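Head camera or wrist camera for thin plastic: notes from the second round

January 2022

I said in the September post that I would redo the comparison once the wrist camera bracket stopped flexing. The bracket is now a solid aluminum part and the flex is gone, so the numbers below replace the old ones.

The question is narrow. Given a two-finger gripper and a soft, clear object, which camera gives the controller a better idea of where the edge is? Boxes and mugs are easy for both. Clear bags are where the September numbers fell apart.

Setup: two arms, one Plemstead parallel gripper on each, rubber pads. The controller is the Damham unit running the same firmware as last time. Camera A sits at head height and looks down at the bench. Camera B is mounted on the right wrist, behind the fingers. Both were calibrated before each block of trials. Lighting was left alone, with daylight from one side and the ceiling panels on.

I ran 169 attempts with the head camera and 143 with the wrist camera. The counts differ because I lost a block of wrist trials to a loose connector and did not repeat it. An attempt counts as good if both grippers hold opposite edges and the film is pulled flat enough to find a corner.

Results first. The head camera was better at the first grasp, by a wide margin. It sees the whole outline, including the creases, and creases are most of what the edge detector has to work with. The wrist camera was better at the second grasp, when one side is already held and the free edge is close to the fingers. In the last few centimeters of travel the head camera mostly sees the gripper.

Before writing the edge labels I went through first-person footage of people handling bags by hand, to see which grip they use. The useful moments are the ones where the film is under tension between two hands.

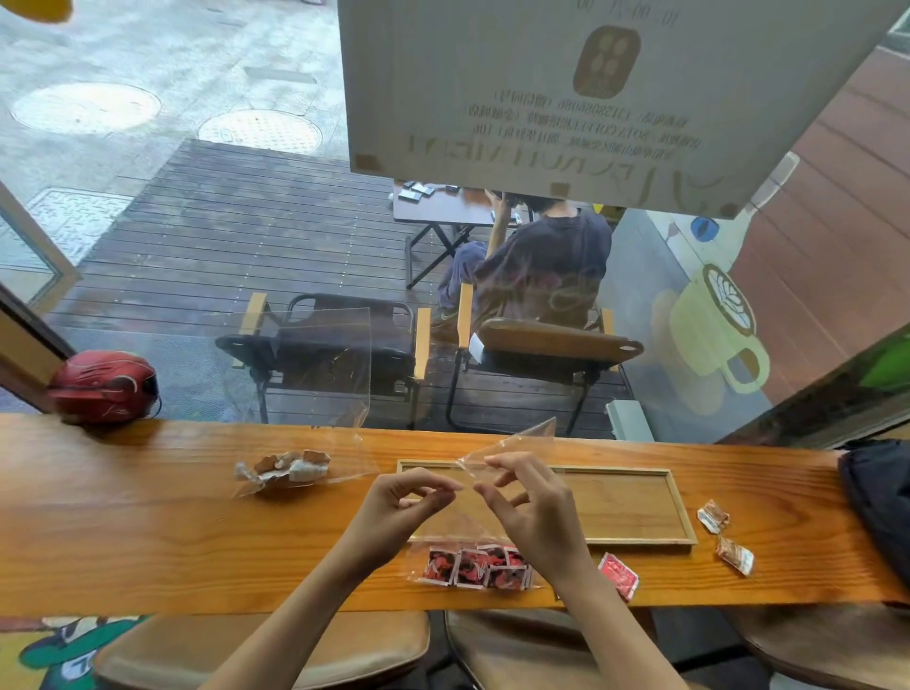

Trinh Văn wrote in after the draft went around and disagreed with the labeling. The objection was that I mark an edge wherever the film meets the background, which on a stretched bag includes fold lines that cannot be gripped, and that the first-grasp score for the head camera is probably too generous as a result. Trinh suggested scoring folds as a separate class and running the same trials again.

I think the point about folds is correct. I relabeled 381 frames with a separate fold class and retrained the detector overnight. The head camera's lead on the first grasp got smaller but did not go away. The second-grasp result did not move at all. I have not repeated the physical trials with the new detector, so treat this as offline scoring only.

Other things I noticed:

Finger pads matter more than I expected. The stock pads slide on thin film unless the closing force is turned up, and then they crease it so hard that the next detection fails. A softer pad from Ninh fixed most of this. It wears fast. I replaced the set after 9 sessions.

Backgrounds with a strong pattern hurt both cameras. Wood grain is worse than plain gray, and the detector likes to follow a grain line as if it were the edge of the film. Window light helps when it comes from behind the bag and hurts when it bounces off it. I tried a polarizing filter on camera A and took it off again, as it removed the glare that the detector had been using to find creases.

Latency was the same for both cameras to within what I can measure. The Damham controller drops a frame now and then when both streams are open. Running the wrist stream at half rate stops it.

For now I am keeping both cameras and switching between them on contact: head until the first gripper closes, wrist after that. The switch is a single flag in the config file. Next on the bench is the Brirkidier three-finger hand, with the same bags and the new labels.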